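# Üben in der Küche, die es nicht gibt

Bei Miltalar lernt der Roboterarm am Rechner. Panagiotis Vukčević steuert ihn durch eine simulierte Küche, jede Bewegung wird als Beispiel gespeichert. 941 Durchläufe liegen vor, 241 davon hat er verworfen.

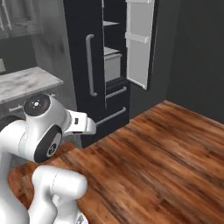

Verworfen wird, was zögerlich wirkt — das Modell würde auch das Zögern übernehmen. Eine gute Aufnahme dauert rund 11 Sekunden.

Im Juli kamen neue Aufgaben dazu. Vukčević variiert dabei vor allem die Startpositionen. Eine Tasse Kaffee kann auch links neben der Maschine stehen, die Untertasse rechts davon.
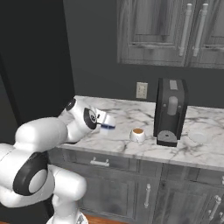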